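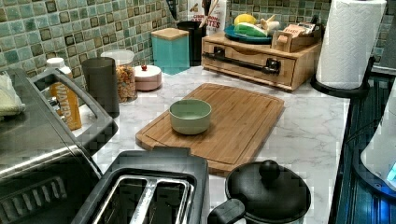 Griet Kramer says the worktop is where you can tell whether a shared kitchen is being looked after, and that she would take a person who wipes under the toaster over a person who can cook for sixty. She has asked for that to go in the advertisement, so it is in.

Kitchen assistant, part-time
Moltosden House, residents' kitchens
30 hours a week, permanent after a trial period of 6 weeks

Moltosden House is a residential training centre with small shared kitchens on each landing. Residents make their own breakfast and supper in them. We are looking for one person to keep these kitchens clean, stocked and in order, and to help with the practice sessions for residents who are learning to manage a kitchen for themselves.

The work

Most of the day is spent at the worktops. You will clear and wipe them, including behind the jars and along the bottom row of tiles, where crumbs and juice collect. The small square tiles have a lot of grout between them and it marks easily. We use a soft brush and washing-up liquid on it. Bleach is not used anywhere in the kitchens.

You will also:

Empty the crumb trays of the toasters and toaster ovens, with the plug out, and wipe down the outsides.

Wash the chopping boards by hand, dry them and stand them on edge. The bamboo boards are oiled once a month. Boards with a groove need a brush along it.

Refill the cereal jars and storage canisters and check the dates on what is left before adding more. Old cereal goes out first and is not covered over with new.

Put the wooden utensils back in their holders and take out any that have split.

Check bottles of juice and milk twice a day. Opened bottles go back in the fridge with the date written on the cap.

Keep the drawer organisers tidy. Residents tend to put things down on top of them and they need clearing at the end of each shift.

Report broken or missing items to the stores desk on the form provided. The stores list runs to 1,409 items across the building, so please use the item name as it appears on the list.

The practice sessions

These take place on most weekday afternoons and last up to 47 minutes. A small group lays out a breakfast, puts it away again and cleans down. Toy food is used for the first sessions: bread, a lemon, vegetables and so on. Real food comes in later. You will set out the bowls, plates and boards beforehand, stay in the room during the session and wash everything afterwards, toy food included. Chiamaka Danladi leads the sessions. You will not be asked to teach, though you should be comfortable showing a person the same thing several times.

What we need from you

Experience of cleaning or kitchen work, paid or unpaid. A year in a café, school or care home kitchen would be plenty.

A basic food hygiene certificate, or willingness to take one in your first month. We pay for the course and for your time on it.

Enough spoken and written English to follow the cleaning rota and fill in the stores form.

The ability to lift a full crate of dry goods from floor to counter height. There is a lift to all landings.

A background check will be carried out before you start. It usually takes a few weeks and we cover the cost.

Hours and pay

The shift is early morning to early afternoon, with a later start on days when there is a practice session. One weekend in four is worked, with time off in lieu. Pay is on the support staff scale and the current rate is given in the application pack. Lunch is provided. Overalls and gloves are supplied and washed by us. Shoes are your own and must be closed and non-slip.

You would report to Jozef Peeters, who draws up the rota. Holiday requests for July should be given to him as early as possible, as two of the kitchens are closed then for repainting and the others are busier than usual.

How to apply

Ask for the application pack at the front desk or write to Bram Leemans in the staff office at Moltosden House. Please send back the form with the names of two people who can tell us about your work. A CV is welcome but you do not have to send one.

Shortlisted applicants will be invited to a short interview and then half an hour in one of the kitchens, where you will be asked to clear and clean a worktop in your own way. Travel costs for the day are refunded on production of a ticket.

Posted 2024-03-10. The post stays open until it is filled.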